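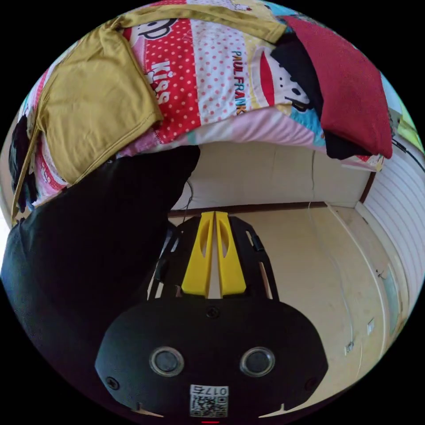 Carla Awwad has been writing the household column in the Vullallow parish newsletter for 26 years, and she would like it known that she has never once been paid for it. Her subject is sleep, or more precisely the bed, and she has opinions on both. A folded patterned cover, of the sort every spare room seems to own, she regards as the start of an argument. "People fold them up and then they're frightened of them," she says. "My aunt had one for best. Best never came."

Her readers, mostly in Vullallow and Lestetti, write in September, when the nights turn and couples fall out over warmth. One letter ran to 2410 words and concerned a single hot water bottle. "I printed it in full," she says. "It had a villain."

Her own advice is short. Open the window, go up before you're tired, and don't discuss money lying down. She broke the last rule twice with her first husband - "and look where he is now". He is in Lozano, running a bed shop.

I ask how she sleeps herself. She pours more tea and considers the clock, which says half past four.

"Terribly," she says. "Always have. You don't get 204 columns out of a woman who nods off at ten."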